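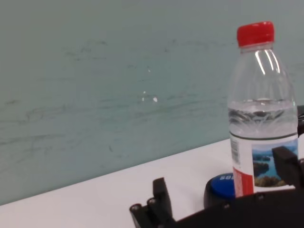 Wrist camera, ticket 949, fingers either side of the bottle.

Ticket 949 - gripper drifts to one side on bottle approach
Site: Donelgate, bench cell
Raised by: Cecilia Bonsu
Assigned: Stojan Leka
Opened: May 16, 2018

Cecilia's report: arm lines up on the bottle, then closes late on the right. Vendor (Mevine) says recalibrate the wrist camera. They said that for the last 3 tickets too.

Leka: Ran the Mevine calibration anyway. Passed first go, offset unchanged. A check that passes on a cell that misses isn't telling me much. 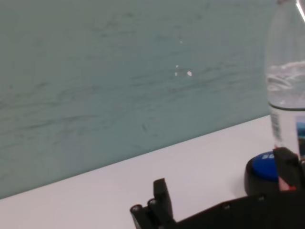

Leka: Next theory from Mevine is that clear plastic confuses the detection. Could be. But Nana Kyei ran the same job with a painted wooden block and got the same error, same side. I'd like that theory dropped until someone shows me a number.

Measured by hand with the arm parked. Right finger sits 2 mm further out than the left at full open. Checked the finger screws and they were all tight. Homed the gripper again, still 2 mm.

Kyei: Could the bench have moved? Carolina's crew shifted it for cleaning.

Leka: A moved bench would put the whole approach off. It wouldn't open one finger wider. Checked it against the floor marks regardless and it's fine.

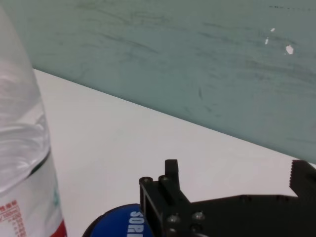

Leka: Pulled the finger mount and found the shim behind the right one is the thicker type. The parts sheet lists the thin one for both sides. Swapped it, homed, and both fingers now measure the same. Ran some 22 closes on the bottle with no late contact.

Bonsu: So can we close this?

Leka: Not yet. 22 good closes is a nice morning, it's no proof. Leave it open until the night run is done, and please don't let anyone recalibrate the camera in the meantime - I want one change at a time.

Status: monitoring. Thin shims on order from Kornach, spare set to go in the cell drawer.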